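Forum: Narrow gauge and small layouts
Thread: Flasska couplers on Tse coaches?

railbird30
Anyone run these together? Mine uncouple on every 20 inch curve and it's driving me nuts. I paid 130 for the pair of coaches!

mudhen_al
Shim the pocket. I did all of mine last December and they stay put now, even on the Prolmont grade.

stemora_fan
Disagree - shimming just hides it. Your curves are too tight, go to 30.
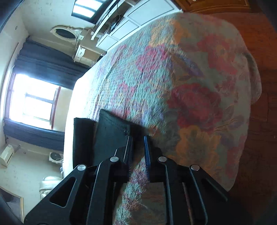 Reply 4
railbird30
No room for 30, sorry! I'll try the shim first - thanks Al.

Reply 5
mudhen_al
Go thin, and check the height again after.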